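Lunes, por la noche

Primer día entero en el apartotel. Llegué ayer con el tren de la tarde, ya oscuro, y no apunté nada porque caí dormido con los zapatos puestos. Me quedan 4 semanas aquí, las que dure el trabajo de inventario para Gourlay, así que más vale que me acostumbre a la habitación.

El sitio se llama Florton y está en la salida norte, pasado el puente, entre un taller de neumáticos y una tienda de muebles de oficina. De los tres que miré era el segundo en precio. El Stositero quedaba más cerca del almacén, pero solo alquilaba por noches y a partir de la séptima no rebajaban nada. El otro, el Lasen, tenía buena tarifa mensual y una cocina de un solo fuego, y con un solo fuego no se puede cenar en serio todo un mes. Aquí pago 395 por semana con la limpieza incluida, los miércoles. El desayuno va aparte y no lo he cogido.

La habitación es la 143, planta baja, al fondo del pasillo. Había pedido piso alto y me dijeron que los altos están reservados para los que se quedan más de tres meses. Da al aparcamiento. A las seis y diez de la mañana arrancó una furgoneta y la dejaron un buen rato al ralentí, con la radio puesta. Mañana preguntaré si es todos los días.

Cosas que hay: dos fogones, microondas, una nevera que llega a la cintura, dos ollas, una sartén muy rayada, cuatro platos llanos y ninguno hondo. Abrelatas sí. Colador no. El sofá se abre y hace una segunda cama, que no pienso usar. La ducha tiene presión y tarda poco en calentarse. El armario es estrecho y las perchas son de esas que no se sacan de la barra. He metido las camisas y el abrigo, lo demás se queda en la maleta, debajo de la ventana.

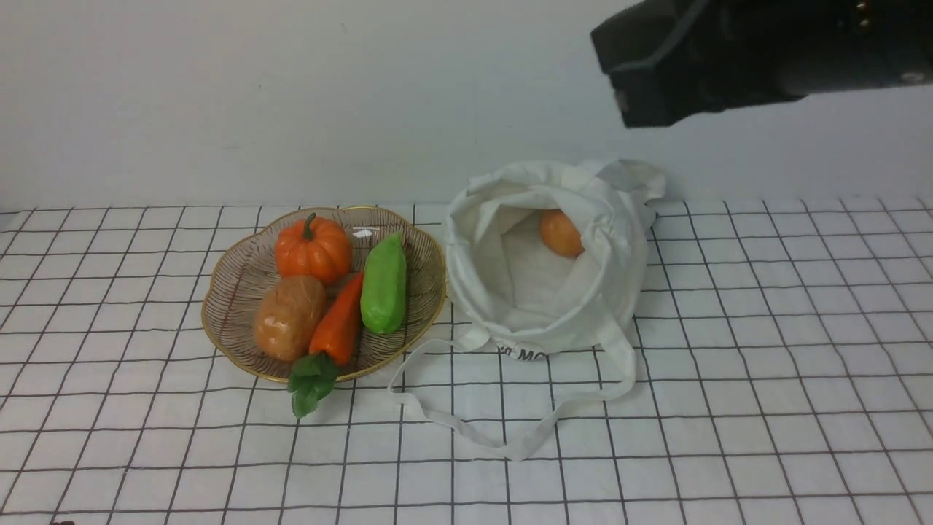 El frutero, con la calabaza y la patata de juguete.

Salí para el almacén a las siete y media. Son veinticinco minutos a pie por la avenida, con dos semáforos largos, o doce en el autobús, que pasa cuando quiere. Fui andando. En la oficina me recibió Gavin Urquhart, el encargado de la zona, con quien solo había hablado por teléfono. Es más joven de lo que parecía por la voz. Me enseñó los pasillos, la máquina de café y el cuarto donde voy a trabajar, que no tiene ventana pero tiene estufa. Me dio una tarjeta para la puerta y dijo que el viernes me darían otra, la definitiva, porque la de hoy no abre el muelle de carga.

Por la mañana no hice casi nada de provecho. Dos horas para que me dieran de alta en el sistema, y luego resultó que el usuario estaba a nombre de la persona anterior. Comí en un bar de la esquina, lentejas y pan, bien de precio. Por la tarde empecé con las estanterías de la A y llegué a la mitad. Hay referencias repetidas con etiquetas distintas y eso va a dar problemas más adelante. Lo apunté en la libreta verde para decírselo a Gavin mañana — él prefiere las cosas de palabra y luego por correo.

A la vuelta paré en el supermercado que está detrás de la gasolinera. Compré arroz, huevos, cebollas, un bote de tomate, café, leche, jabón de lavar y una bayeta. También un plato hondo, que al final es lo que más he usado. La cajera me preguntó si quería la tarjeta de cliente y le dije que sí, por un mes quizá compense. Volví cargado y la bolsa se me rompió a la altura del taller. No se rompió ningún huevo.

En recepción estaba Zulmira Pinheiro, que lleva el turno de tarde y es la que me había contestado los correos. Le pregunté por la lavandería. Está en el sótano, dos lavadoras y una secadora, y funciona con fichas que se compran en el mostrador, a 3 cada una. La secadora se traga la ficha si no se cierra la puerta con la rodilla. Me recomendó bajar después de las nueve, porque antes la ocupan los de una cuadrilla que está arreglando la carretera y lavan todos a la vez. También le pregunté por el piso alto, por si se libera alguno. Apuntó mi número en un cuaderno y dijo que a mitad de mes se marcha una pareja del segundo. No me prometió nada.

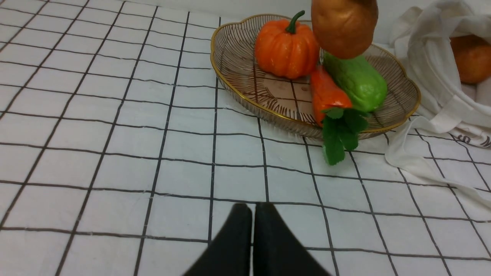
El recibo de la fianza todavía no me lo han dado. Lo pagué al reservar y tendría que figurar en la factura, pero en la primera hoja solo aparece la semana. Zulmira dice que sale en la última. Prefiero tenerlo ahora, así que le voy a mandar un correo con el justificante del banco. En el piso de hace dos años me costó mes y medio recuperar una fianza por no haber pedido el papel a tiempo, y no quiero repetir.

La conexión a internet va bien hasta las ocho y después se arrastra. Intenté hablar con mi hermana por vídeo y se cortó cuatro veces. Al final la llamé normal. Mamá está mejor de la rodilla y ya baja sola a por el pan. El sábado van a ir a ver lo del coche. Me preguntó si hacía frío y le dije que dentro no. El radiador tiene solo dos posiciones, apagado y todo, de modo que he dejado la ventana un dedo abierta.

Cené arroz con huevo y tomate. La sartén se pega. Si el jueves salgo temprano miraré una pequeña en el bazar de la avenida, que después me la puedo llevar a casa. Fregué enseguida porque el fregadero es mínimo y con dos cacharros ya no cabe nada.

Gastos de hoy: comida, supermercado y una ficha. Los tiques están en el sobre, menos el del bar, que no me lo dieron. Gourlay paga las dietas contra tique, de manera que mañana lo pido antes de sentarme.

Para mañana: preguntar por la furgoneta, correo de la fianza, terminar la A, comprar colador. Llamar al banco por el cambio de dirección, que abre hasta las dos. Mirar también si el autobús tiene abono semanal, porque dan lluvia a partir del miércoles y los zapatos buenos no aguantan esa avenida.

Son las once menos cuarto. La de arriba anda con tacones, o mueve una silla. He puesto el despertador a las seis y media y la camisa azul encima de la maleta.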